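Dishes and Wood on the Long Table at Pavon

10 January 2024

Welcome to the newest page in the Pidik gallery, which is where we put our pictures of everyday things on everyday tables. If you have been following along since May you will know that the gallery has grown quite a bit (the count stood at 145 pictures when I last tidied up the index), and that it leans heavily toward kitchens, shelves and anything with a handle. I am afraid I can't help it. I grew up in a house where the cupboard doors never quite closed, and I still like nothing better than a table with bowls and plates on it.

There are four pictures on this page, all of them from the long table at Pavon. It has pale wood, pale bowls, a dark piece or two for contrast, and some color from plastic and glass. Two of the pictures come in very close, and I have a soft spot for those, even though you have to look for a minute before your eye settles. Take your time with them, and pour yourself something warm first if you like.

Color up close

I'm starting with orange, which is the color I would paint my own kitchen if I were allowed to. There is something so cheerful about colored plastic with the light coming through it. At home we had a pitcher in nearly this shade when I was small, and on sunny mornings it threw a big wobbly patch of orange on the tablecloth, and I would put my hand in it to see my fingers change color. I think of that pitcher every time I open this one.

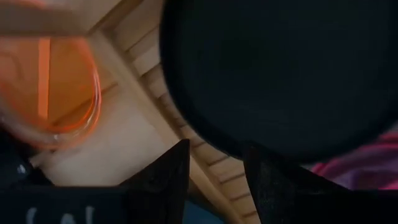

Orange and black very near, with pale slatted wood behind. Look for the bright stripe running down through the orange.

Many of you wrote in after the Caltik page to ask for more wood grain and fewer tablecloths, and I took the hint. I do love a slatted piece of wood. Slats give the eye something steady to follow – a bit like the lines in a school notebook – and they make whatever is next to them look rounder and smoother than it would on a plain board.

The tray and the frame

Stepping back a little, you get the table itself, which is a lovely long one. A pale tabletop is kind to almost anything you put on it, and it is especially kind to more pale wood. I would have guessed that a light tray on a light table would disappear, but the low rim and the thin strips across the bottom hold their own very nicely. The upright frame at the back is my favorite part. It is open in the middle, so you look straight through it to the room behind, the way you might look through a kitchen window at the yard while the kettle gets going.
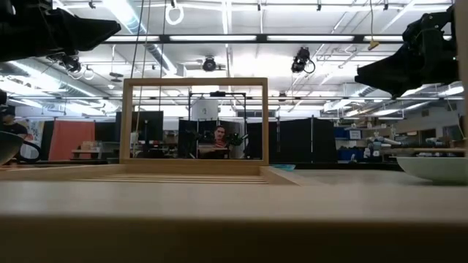 The shallow tray with its upright frame, a whitish-green bowl off to the right, and a little flat bit of teal near the far edge of the table.

I have a great weakness for bowls in that sort of green. It is so pale that you could call it white and hardly be wrong, and then you set it near something that really is white and the green comes up. There are 28 bowls in the gallery by my reckoning, and I would happily add 28 more, provided they were all slightly different and somebody else did the dusting.

The next one has the most color of any of the table views. A purple plate lies on the left side, seen so nearly edge-on that it is mostly a band of purple with a reddish-pink rim curving around at the end, and the rim glows in the prettiest way. The pale green bowl is over on the right again, and I like how the brown of the frame stands between the two and keeps the peace. 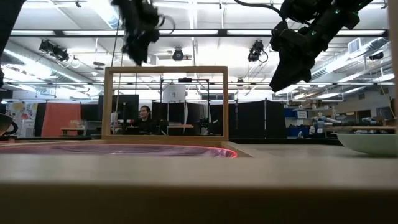 Glass

I saved the glass for last. Clear glass is hard to show well, because it borrows from everything near it, and on the Sầm page I gave up on it altogether and showed you teapots. I'm glad I tried again. Clear as it is, this bowl has picked up a faint green and yellow tint, and toward the bottom the color deepens to something close to turquoise. You can see the wood right through the sides, gone a little soft and bent.

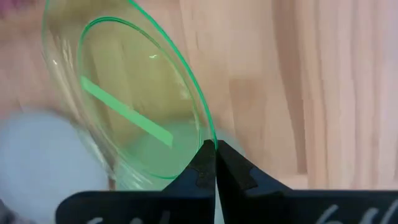 A tilted glass bowl with its rim drawn in bright green, and a small white glint on the inside.

The older pages are all still up, and you can reach them from the index, where they are sorted by room. If you are new to the gallery, the Caltik page is a good one to try next.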